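Voltei a mexer na folha de cálculo do braço na quinta-feira à noite. Da última vez tinha ficado parado na garra, e continuo a achar que é aí que o orçamento derrapa.

O braço em si está mais ou menos decidido. A Grernmont pede 16 semanas de entrega, a Olszewski promete 3, mas cobra à parte o controlador e a formação. Com tudo somado, a diferença fica em cerca de 953 euros. Ainda não sei se pago isso para ter o equipamento em março.

Antes de assinar seja o que for, quero fechar a lista de tarefas no simulador. Comecei pela cozinha, com a máquina de lavar loiça.
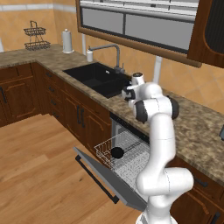 *Cozinha simulada: porta da máquina aberta, cesto puxado e a garra junto ao lava-loiça.*

O que me interessa aqui é o alcance. O mesmo braço tem de chegar à bancada do fundo e ao cesto, que fica bem mais abaixo. Se não chegar, preciso de uma base elevatória, e a da Munum custa quase tanto como a garra.

Falta meter na conta:

- segundo par de dedos para a garra
- cabo de alimentação mais comprido
- transporte e seguro
- licença do simulador (a da Zendevel acaba daqui a 17 dias)

A licença renovo já. A base fica em suspenso até ter as medidas da cozinha verdadeira, que vou tirar no fim de semana.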